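Grastbridge Shared Table: progress report to the Semeniuk Fund

Thursday, June 25, 2026
By the Shared Table team

We are now past the halfway point of the grant and there is a great deal to tell you. The lunch club is full most weeks, the evening cooking course has run twice from start to finish, and the recipe booklet has gone from a box of scribbled cards to a printed thing you can hold. This report covers the period since our last update, with a note on spending and on what we would like to do differently in the second half.

Lunch club

We served 618 lunches in the period. The room at Pleditz Hall seats 40, and we have been close to that on nearly every lunch day since April, when the new bus stop opened at the top of the lane and the walk became much easier for people coming from the far side of town. We had asked for that stop in three separate letters, so we were very pleased to see it (and even more pleased to see people getting off the bus!).

The menu has settled into a pattern that works. There is a soup, a main dish with a meat-free choice, a pudding, and a pot of tea that never seems to run out. In the early months we changed everything every week and wore ourselves out. Now we keep the soup and pudding on a fixed rota and put our effort into the main dish, which means we can buy better and waste less. Leek and potato is still the soup people ask for by name. The beetroot one divided the room and has been quietly rested.

Fried dishes go down very well and we had been rather timid about them. Croquettes, fishcakes and breaded cutlets all come back from the tables as empty plates, and they are a good home for leftover mash. We do them no more than once a fortnight, because the fryer takes a long time to clean and the extractor in the hall kitchen is not strong.

Several guests have told us that this is the one meal of the week they eat in company. We don't want to make more of that than we should, but the difference in the noise level between last autumn and now is wonderful. People used to sit with a chair between them. Now we have to ask them to stop talking so we can clear the plates.

Evening cooking course

The course runs over eight sessions and covers the things people told us they wanted: using one chicken for several meals, cooking with tins, proper gravy, bread without a machine, and frying safely on a small hob. We had planned a session on preserving and moved it to the autumn, when there will be something worth preserving.
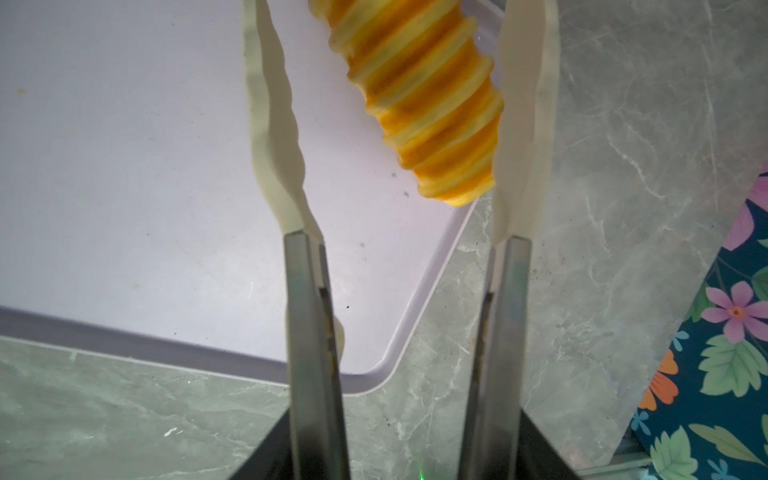

Yellow and orange, in a spiral.

Both groups filled quickly. The first was mostly people cooking for one, and the second had more parents in it, which changed the feel of the evenings quite a lot. Parents want speed. People living alone want to know how to halve things, how long a cooked dish will keep, and what can go in the freezer without turning to mush. We have rewritten the handouts so that each recipe now gives amounts for one, two and four, with a line on storing what is left.

Attendance dipped in the middle of the first course. We asked those who had missed an evening what had got in the way, and the answer was nearly always the start time. Moving it half an hour later fixed most of that, although it does mean that washing up finishes late and we have to be quick about locking the building. We have agreed a later closing time with the hall for the autumn.

The breadcrumb evening deserves its own mention. It began as a way to use up stale bread and became the session that everyone talks about. We tried crumbs made fresh, crumbs dried in a low oven, crumbs with paprika in, and a very coarse kind made by tearing up crusts by hand.

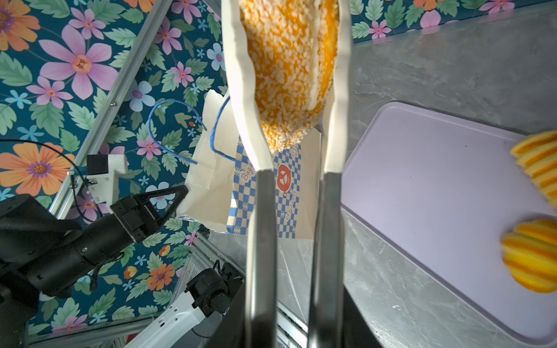
The coarse crumb won by a long way, and it has gone into the booklet with the method written out in full: flour, egg, crumb, then a rest in the fridge before frying. The rest is the step that people skip at home, and it is why their coating slides off in the pan. We heard from several of the group afterwards that they had tried it again with courgettes, with fish, and in one case with leftover risotto.

Recipe booklet

We printed 200 copies of the first booklet. It has soups, mains, puddings and a short section on bread, and every recipe in it came from someone who has eaten with us or cooked with us. Testing took far longer than we expected. Handwritten cards say things like "a good lump of butter" or "bake until your mother would be happy", and somebody has to stand there with scales and find out what that means. It was a lovely job, all the same, and the cards themselves are kept in a folder in the hall for anyone who wants to see the originals.

Copies are free to guests and course members. We also left a small pile at the Plutov bakery on the high street, and they went within the week — we should have left more. A second printing is planned with corrections. There is one real mistake on the shortbread page, where the oven temperature is too high, and a slip of paper with the right figure has been tucked into every copy we still had.

Spending

We are within budget overall. Ingredients have cost more than forecast, mainly oil, eggs and butter, and the booklet cost less because the layout was done in-house. With your agreement we would like to move the booklet underspend across to ingredients. The hall hire is unchanged. We have not yet bought the second large stockpot and may not need to, as the hall has offered us the use of theirs.

One cost we did not foresee was storage. Dry goods were taking over the corridor, so we bought lidded bins and a set of shelves. Both are listed in the accounts under equipment.

What comes next

The lunch club will pause for two weeks in the summer and then carry on as before. In the autumn we plan a third cooking course, with the preserving session put back in, and a trial of a take-home pot for guests who would like something for the evening. We need to work out labelling and cooling for that before we begin, and we will write to you with a short plan first.

We would also love you to come and eat with us. Lunch is served at half past twelve, and if you let us know a few days ahead we will keep you a seat near the window.

Related items
First progress report: setting up the kitchen
Shared Table spring menu rota
Corrections to the recipe booklet
How to get to Pleditz Hall by bus

Contact: Grastbridge Shared Table, Pleditz Hall, Grastbridge | Back to top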